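Fasting, badly

Quick one as I've got a bus to catch. People keep asking how the fasting is going so I'll put it all down here and then I can just send the link.

I don't come from a fasting family. We were Sunday mornings, roast after, grace if my gran was visiting. Nobody gave anything up except chocolate, and that was mostly for the sake of saying so at school. So when I started going to the early prayers at Grerkimard last year and found half the people there don't eat until evening, twice a week, all year round, I was a bit thrown. And curious. And slightly competitive if I'm being truthful, which is the wrong reason and I knew it was the wrong reason.

First go was a disaster. Prayers at seven, fine, felt very holy walking home. By eleven I had a headache and had snapped at two people at work over a stapler. By two I was in the Fontana with a toasted teacake. Didn't even sit down with it properly. Ate it standing at the till.

Told one of the older women the next week and she laughed and said the teacake was fine, the stapler was the problem. Have thought about that a lot since.

Because I'd had it in my head as a sort of test. Body says yes, you say no, God gives you a mark out of ten. And all the while I was being horrible to everyone within reach. There's a bit in Isaiah about this, chapter 58, the people moaning that they've fasted and God hasn't noticed, and the answer comes back that they're quarrelling and working their labourers to the bone on the very same day. I must of heard that read out a dozen times as a kid. Went straight past me.

So. Changes.

One day a week now, not two. Water and black tea allowed. I don't tell people at work, I just go for a walk at dinner time. Whatever I'd have spent on lunch goes in a jar and the jar goes to the food bank, that was somebody else's idea and its a good one. Also I stopped reading about it. There is an awful lot written on the internet about fasting and nearly all of it is about your waistline. Ended up with an app called Imen on my phone which told me I had gone 193 hours "mindfully" in total and would I like to share that. I would not. Deleted.

What does it feel like? Boring, mainly. The afternoon gets very long. You notice how much of a day is hung on the next thing to eat, the biscuit at three, what's for tea. Take that out and there's just this stretch of time, and I'm not good at it. Sometimes I pray in it. Mostly I look out of the window and think about soup. But there was one afternoon, rain on the skylight, when I'd stopped thinking about soup and stopped thinking about myself as well, and it was quiet in a way I don't know how to write down. Ten minutes maybe. Hasn't come back. I was told not to go looking for it.

The evening meal after is something else. Thirteen of us last time, one long table, everybody bringing a dish. Bread first, always, and a blessing that's over in a breath. I used to find grace embarassing. Now I could cry at a potato.

Not everybody should do it, obviously. If you're ill or expecting or food is a hard thing for you already then please leave it alone, no tradition I know of asks it of you.

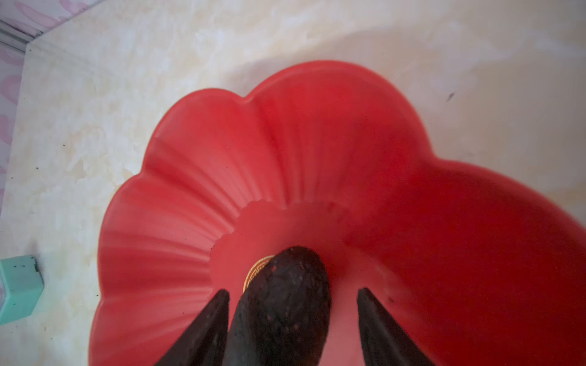
Tisside, February

Comments are back on by the way, sorry about that, no idea what I pressed. Someone asked for the soup recipe, I'll do it next time. Bus.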